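December, late, tea gone cold

Long day and my feet hurt, but I want to get this down before I forget how I felt about it, because I have been going back and forth all evening.

So I drove out to Jungrate – no, Jurngate, I have written it wrong on two forms now and I'll probably do it on a third – to see the folding setup Han-gyeol Seo has been emailing me about since summer. I went in grumpy. The heater in the car only blows on my left knee and I'd had a granola bar for lunch. Also I run the back room of a shop that moves over 900 shirts in a good week, and I have been promised a folding machine before. The Flondberg thing we had on trial was fine as long as every single shirt was the same size and somebody laid it on the plate perfectly straight, and by the time you've laid a shirt perfectly straight you have done most of the job yourself! Then it ate a hoodie string and that was the end of that.

This one is two arms and a table, and it's supposed to look at what's in front of it and work out the rest. Han-gyeol says it doesn't care about the size. I asked about baby clothes and got a long pause, so I think it cares a little.

What I kept staring at was the sleeves. I fold sleeves without looking, usually while I'm on the phone with Basau about a late carton, and I couldn't tell you which hand goes first. Watching a machine do it slowly made me notice how much there is to it. You have to get hold of one layer and not two. You have to let go without dragging the whole thing sideways. Cotton jersey is sneaky stuff, it stretches when you pull and then it sort of creeps back when you think you're done.

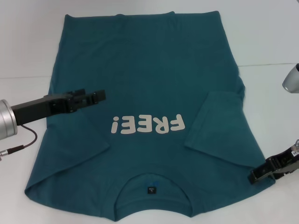 And it never gets bored, I'll give it that. I stood there for 50 minutes by the wall clock and I was bored for at least 20 of them, and the arms just went on being careful. When it made a mess of a hem it backed off and had another go, and I caught myself whispering "come on, come on" like I was at a ball game. Two of its shirts I would have put straight out on the shelf. One I would have shaken out and done again. The rest were the kind of fold my brother does, meaning it's technically a rectangle and you don't say anything.

The speed, though. I can do a shirt in 8 seconds when I'm awake. I didn't time the arms properly, it felt rude with Han-gyeol right next to me, but I could have eaten another granola bar per shirt. He said speed is the easy part and comes later. Everybody says that about the part that hasn't come yet. He did say it very nicely, and he made me a real coffee in a real cup, so I'm not going to be mean.

What I asked about on the way out was the pile. My shirts don't arrive flat on a nice clean table, they arrive in a lump out of a carton, half of them inside out, with the tissue still stuck to them. Who does the lump? He said they're working on the lump. I told him to call me when the lump works and I'd drive back out, knee heater and all.

At home there was a full basket of my own laundry waiting on the chair, which felt pointed. I did the towels and left the socks. If somebody built a thing that matched socks and did nothing else in this world I would pay for it tomorrow and not ask one question about speed.

Still, I keep thinking about those sleeves. Last year I'd have said never, not in my working life, and tonight I'm more at "not this spring." I'm not telling Říha that, they'd have a salesman in my doorway before breakfast.

Have to remember to call Basau about the missing larges. And buy tape.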